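Hábitos de consumo de café entre el alumnado de segundo curso

3. Metodología

La encuesta se pasó en noviembre, en papel, a la salida de las clases de la mañana. Se repartieron 172 cuestionarios y se recogieron 74 completos. Los que tenían páginas en blanco quedaron fuera del recuento. Juniper Begay se encargó de pasar las respuestas a la hoja de cálculo y yo de revisarlas.

Preguntamos por el número de tazas al día, la hora de la primera y el lugar donde se toma. La pregunta sobre el precio se redactó mal y no la usamos.

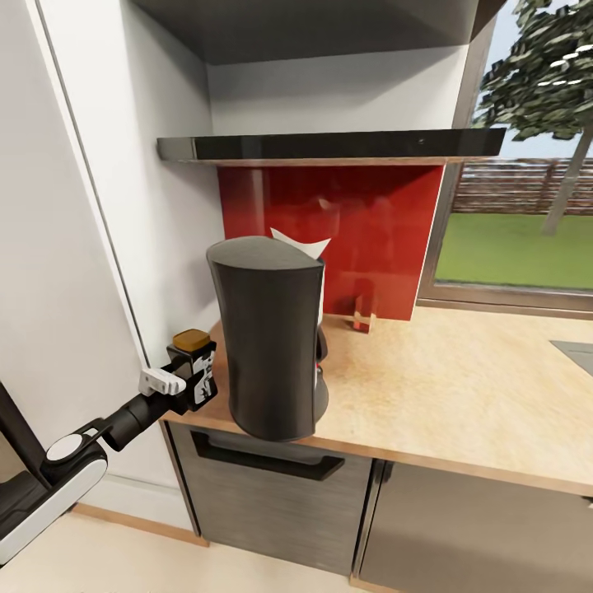 4. Resultados

La mayoría toma la primera taza antes de las nueve y en casa. El café de filtro es el más habitual entre quienes comparten piso; quienes viven con su familia prefieren la cafetera italiana. De las 74 personas, 19 declararon tomar más de 3 tazas al día en época de exámenes. Fuera de ese periodo la cifra baja mucho.

En la cafetería Sinitz se consume sobre todo a media mañana, casi siempre café con leche.

5. Limitaciones

Solo participó un curso y casi todos los grupos eran del turno de mañana. Tampoco preguntamos por el té ni por las bebidas energéticas.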